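Ticket: Gaps in overnight temperature records, Hasonberg site
Product: Grurnomon logging service, with Juhl gateway
Priority: Normal (raised to High, then back to Normal)
Status: Resolved, awaiting closure

Opened by requester, 08:40

We have 23 temperature loggers on fridges, freezers and two incubators, all reporting through one Juhl gateway on the ground floor. Since the start of July the overnight record has had holes in it. The daytime record looks fine. The holes are not on one logger, they are on all of them at once, and they start at different times each night. The alarm emails did not go out either, so we only found this when somebody printed the monthly chart.

We have changed the batteries in the two oldest loggers and restarted the gateway. It made no difference.

Support, 09:25

Thank you. If every logger stops together, the loggers themselves are unlikely to be the problem. Please send:

The gateway event log, from Settings, Maintenance, Export log. Choose the full log and not the summary.
The gateway firmware version.
Whether anything changed on your network at the end of June or the start of July.
The pattern of lights on the gateway during a gap, if anyone is there to see it.

Please do not restart the gateway again before exporting. A restart clears the part of the log we need.

Requester, 10:10

Log attached. Firmware is version 2. I asked our network people and they say the ground floor was moved to a new address range in July, but they say it was tested and everything came back. Nobody is here at night so I can't tell you about the lights.

The gateway is on a shelf in the corridor cupboard, on mains power, with a cable to the wall socket. It has not been moved.

Support, 11:55

We have read the log. The gateway is still hearing the loggers during the gaps. What it loses is its connection to the Grurnomon server. It stores readings while it is offline, but the store on this model holds 200 readings. With the number of loggers you have, that fills quickly, and after that the oldest readings are overwritten. When the connection comes back the gateway sends what is left, so each gap has a short piece of good data at its end. Can you check the chart and tell us if that matches?

We have raised the priority while alarms are affected. Until this is fixed, please arrange a manual check of anything you cannot afford to lose. The local buzzer on each logger still works without the server.

Requester, 13:30

Yes, that matches. Every gap ends with a short run of readings and then the normal record starts. We have put a paper sheet on each freezer and the late shift will fill it in.

I have added the ground floor attachments to the ticket.
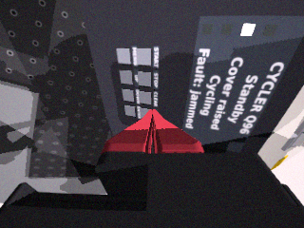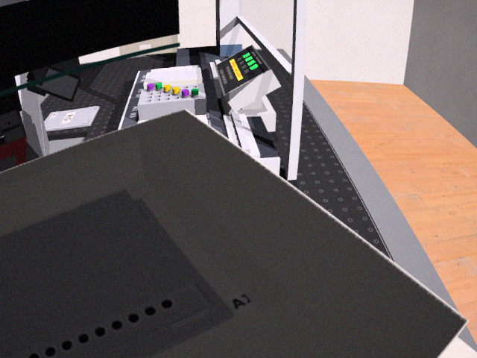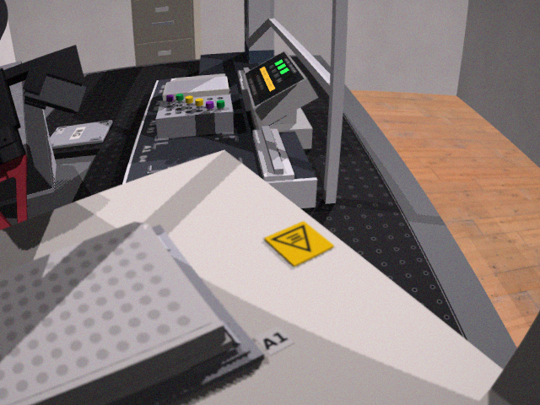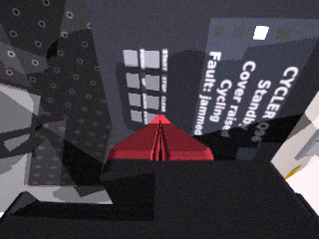

Attachments 1 to 4, ground floor. Cycler Q96 display in 1, A1 plate position label in 3.

Support, 14:15

Received, thank you. They are on the ticket.

Going back to the log, there is a line repeated many times at night: "address renewal failed, interface down". We would like to know two things from your network team:

What is the lease time on the new address range?
Is any power saving turned on for the wall ports on that floor?

Requester, 15:50

Answer from networks, copied as they sent it:

"Lease time on the new range is 30 minutes. Old range was much longer. Energy saving is on for all ports on the Ravier switches, it puts a port to sleep when traffic is low and wakes it on demand. This is standard across the site."

They don't think either should matter.

Support, 16:20

Each setting is fine alone. Together they cause trouble for this gateway on its present firmware. When the port goes to sleep just as the gateway asks to renew its address, the request is lost. The gateway tries again, gives up after a few attempts, and then waits a long time before starting over. In the daytime there is enough traffic to keep the port awake. With the old, longer lease the two hardly ever met.

Please ask for the following, in this order:

1. Turn off energy saving on the one port used by the gateway. It can stay on for the others.
2. Reserve a fixed address for the gateway on the new range. They will need the hardware address, printed on the underside.
3. After both are done, restart the gateway once and note the time here.

There is newer firmware, but we would rather leave that until the record is steady. If we change everything in one go we won't know what cured it.

Requester, 09:05 next morning

Steps 1 and 2 were done late yesterday. Gateway restarted at 17:40. No gaps overnight. Test alarm sent from the small fridge at 08:50 and the email arrived.

One odd thing: one incubator logger shows its readings an hour behind all the others. Is that part of the same fault?

Support, 09:45

Good. The hour is a separate matter. That logger has kept its own clock setting and not taken the one from the gateway. Hold the side button until the display shows SYNC, then let go. Past readings will keep the wrong hour, but you can add a note to the chart under Records, Annotate.

We have put the priority back to Normal. Please leave the paper sheets up for a few more nights.

Requester, 10:00

Done, and the clock is right now. Can the missing readings be got back from anywhere? We have an inspection coming.

Support, 10:35

Not from the gateway. The older loggers keep nothing of their own. The newer ones, with the grey band round the case, keep a daily minimum and maximum, and you can read these with the USB cable and the Grurnomon desktop program. Export them as a table and attach it to the monthly record, together with the number of this ticket as the explanation for the gap.

Requester, 16:30, four days later

Four clean nights. Minimum and maximum values exported from the newer loggers and filed. Paper sheets taken down. Firmware update still to do, I will open a new ticket for that when we have picked an afternoon.

Support, 16:45

Marked as resolved. The ticket will close by itself if there is no further reply.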